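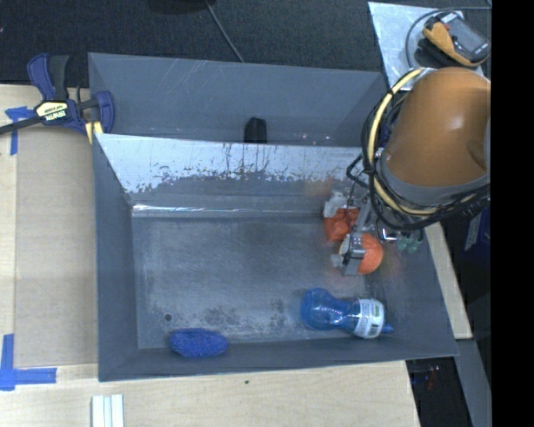
Gray bins, scuffs and sponges: your questions

Do scratches on the inside mean the bin is finished?
Usually not. Most of what people call damage is surface wear, and plenty of sellers would love you to think otherwise. Run a fingernail across it. If nothing catches, keep the bin.

Will Lodik polish bring back the shine?
For a while. We tried it in July on a badly scraped wall and it looked better until the bin went back into use. The dull patches returned within 2 weeks. Save your money.

Should I buy the Kaufmann liner set at $249?
I can't see why. A plain rubber mat cut to size does most of the same job.

There's a small hole in the floor of my bin. Should I plug it?
Find out what it's for first. If it's a drain, a plug will leave you with standing water. Either way, don't let a sponge sit over it.

Can I leave a sponge lying in the bin?
You can, but it will dry slowly down in a corner. Squeeze it out and stand it on edge somewhere with air. The "self-drying" kind from Vorero needs the same treatment, whatever the wrapper says.

Is it OK to store bottles on their side?
Only with the cap closed tight. A bottle that claims to be leakproof should be tested over a sink before you trust it. Labels also scuff off faster this way, and you'll want the directions later.

How much can one bin hold?
The Clelska sheet says up to 75 pounds. I'd stop at 30 if you plan on lifting it yourself.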